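Course notes: Introduction to Recreational Boating
Topic 6: Reading a boat's specification sheet

September
By the Grenow course team
6 min read

Every builder prints a specification sheet and no two are laid out the same way. These notes cover the entries you will be asked about in the workshop, using the Prunell 15, a trailerable day boat, as the working boat. Bring the sheet with you, and a calculator.

Length

Length overall (LOA) is measured from the foremost fixed point to the aftermost fixed point. Some builders include the bow rail and swim platform and some leave them out. Hull length is the moulded hull only. Marinas generally charge on LOA including everything that sticks out, so an outboard tilted up over the transom can move you into the next berth size. Waterline length is shorter again and is the one used for estimating displacement speed.

Weight

Look for the word that sits beside the number. "Dry weight" usually means no fuel, no water and no gear, and on outboard boats it often means no engine either. The Prunell sheet gives 768 kg for the bare hull. The trailer plate is a separate matter. Ours is rated for a loaded mass of 1,895 kg, and that figure includes the trailer itself.

When you work out a towing weight, add these to the bare hull:
- engine and battery
- full fuel (petrol is close to three-quarters of a kilogram per litre)
- fresh water (one kilogram per litre)
- anchor, chain and safety gear
- anything stored aboard, such as an esky, galley items and fishing gear
- the trailer

Students nearly always leave out the last two. Do the sum with full tanks even if you plan to tow with them empty.

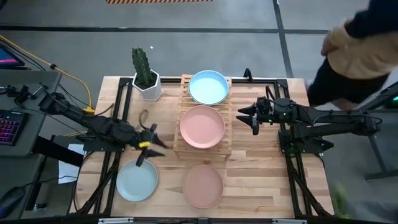 Draft

Draft is the depth from the waterline to the lowest point of the boat. On outboard boats the sheet may give two figures, leg up and leg down. Use leg down for planning. Draft increases with load, and a boat that floats in salt water will sit slightly lower in fresh. Add your own clearance on top of the printed figure and check it against the tide for the time you will be there, including the trip home.

Capacity

The capacity plate gives a number of people and a maximum load. Both limits apply. A boat can be within its number of people and still be over its load once dive tanks or camping gear go in. The Prunell can carry 900 kg on the plate we use in class, engine included. Take the engine off first, then fuel, then gear, and see what remains for people.

Engine rating

The maximum rating is a limit on power. Check the engine weight against the transom limit as well if the sheet lists one. An older hull fitted with a newer, heavier engine may float stern-down even when the power is within the rating.

Workshop task

Use the blank sheets for the Baidoo and the Civamine. For each boat, write down which length is quoted, what the weight figure includes, and the loaded towing weight. Where the sheet doesn't say, write "not stated" and note what you would ask the dealer. Show your working. Keep the completed sheets for Topic 7, when we will use the same boats to plan fuel for a return trip.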